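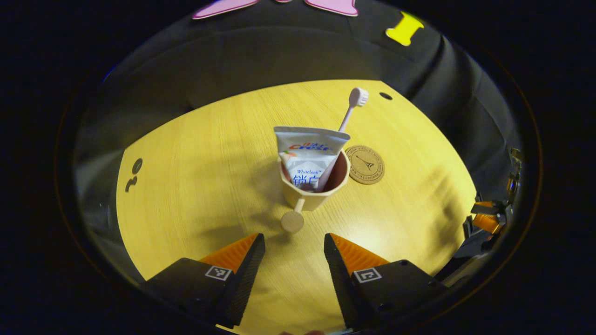

Aušra Jankauskaitė wrote back that the toothbrush cup passed last time, so why is it on the sheet again? Because last time the sheet had one box for it, marked "clean," and somebody ticked it. I have no idea what they looked at. The new sheet has more boxes. Fill them in.

Travent guest house, shared washroom items, May check

1. Cup, outside: OK. Cream plastic, faceted sides, the short handle with the flat disc on the end. Grime likes the corners between facets, so run a thumbnail down each one.

2. Cup, inside bottom: NOT CHECKED. You can't check it with a toothbrush and a tube standing in it. Take them out, tip the cup to the light, then write something down. "Looked fine from above" will be sent back.

3. Toothbrush: QUERY. Pink handle, white head, bristles up, good. No start date on the card. Our rule is 60 days and then it goes in the trash. I'm told everyone remembers when theirs was opened. I doubt it.

4. Toothpaste: OK, with a comment. Crest, stored crimped end up, so the cap is down in the cup where any drips collect. Wipe the cap. The label is largely in Chinese, so whoever reads it best should find the expiration date and copy it onto the card. Don't guess from the color of the print.

5. Brush and paste in one cup: allowed for one person. If two people are sharing, it's a fail, whatever the Lillero leaflet says about "family storage." That leaflet was written to sell cups.

6. Tabletop: QUERY. Dark marks at the left edge. The last sheet says "wood grain." The grain on this table is fine and straight, and those are blobs. Try a damp cloth, then report whether they moved. Small dark hole near the far edge: note it, and keep water out of it.

7. Coaster, Eiffel Tower: OK where it is, beside the cup. It's cork. Don't stand a wet cup on it overnight and then tell me it was always that smell.

Result: not passed. Items 2, 3 and 6 open. Recheck at 9, before the room is handed over.

Washroom checks, Travent, ext. 638 | © Travent | Back to top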